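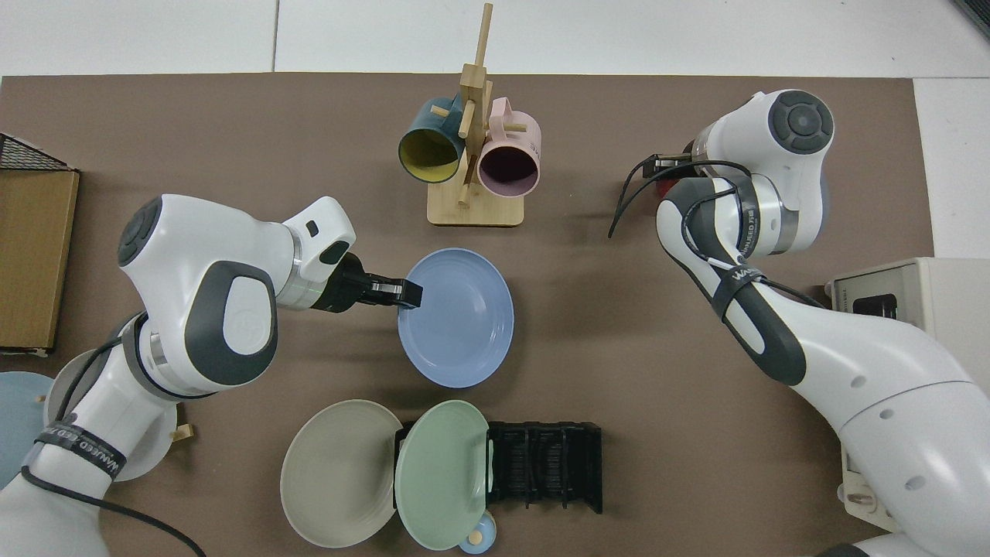

Unit 4: Ceramic glazes and tableware
Notes for week 6

These notes go with the studio demonstration and the first test tile exercise. Read them before you mix anything. The clay body notes from Unit 3 still apply, particularly the section on drying.

4.1 What a glaze is made of

A glaze is a layer of glass fused to a clay body. Most recipes can be read as a balance of three parts: silica, which forms the glass; a flux, which lowers the melting point; and alumina, which stiffens the melt so it stays on the pot. Colourants and opacifiers are added on top of the base recipe and are usually listed separately as a percentage.

Silica on its own melts at over 1700 degrees, well beyond any kiln we have. The flux brings this down. In stoneware the usual fluxes are calcium, magnesium, potassium and sodium, supplied by whiting, dolomite, talc and the feldspars. Boron does a similar job at earthenware temperatures and is normally bought as a frit.

4.2 Fit

Clay and glaze both shrink as the kiln cools. If the glaze shrinks more than the body it is put under tension and crazes, leaving a network of fine cracks. If it shrinks much less, it is under too much compression and may shiver, meaning that slivers of glaze lift from rims and edges. Shivering is the more serious fault in tableware. Any ware that shivers is thrown out.

Crazing can often be corrected by adding silica in small steps, or by replacing part of the sodium or potassium with a flux of lower expansion. It may not appear for weeks, so keep your tiles and check them again at the end of term.

4.3 Colour

Cobalt gives blue in nearly every base and is strong, so weigh it carefully. Pale blues can also be had from a small amount of iron in a reduction firing, or from a commercial stain. Copper is green in oxidation and can go red in reduction. Copper can leach from an unbalanced glaze and should be kept off food surfaces unless the glaze has been lab tested.

4.4 Mixing a test batch

We will use the Wanurham base, a satin white for midrange stoneware. The recipe sheet is in the glaze room. Each group makes a dry batch of 200 grams.

Wear a fitted respirator while weighing. Add the powder to the water and let it slake before stirring. Put it through a 60 mesh sieve, then an 80. Dip each bisqued tile for a count of three and wipe the foot clean with a damp sponge.

Mark every tile on the back in iron oxide with the base, the addition and your initials. Unmarked tiles will not be fired.

4.5 Plates and flatware

Plates cause more trouble than mugs or bowls. The wide base warps if it has dried unevenly, and a thick pool of glaze in the well can crack the piece on cooling. Leave at least 10 millimetres between pieces on the kiln shelf. Slow the cooling for anything wide.

Foot rings should be fully unglazed and smoothed after firing with a wet carborundum stone.

For next week

Bring six bisqued tiles and your notebook. Read the Sasard handout on oxidation and reduction, up to page 66. Kiln shelves need to be washed and scraped before November, so put your name on the roster by the door.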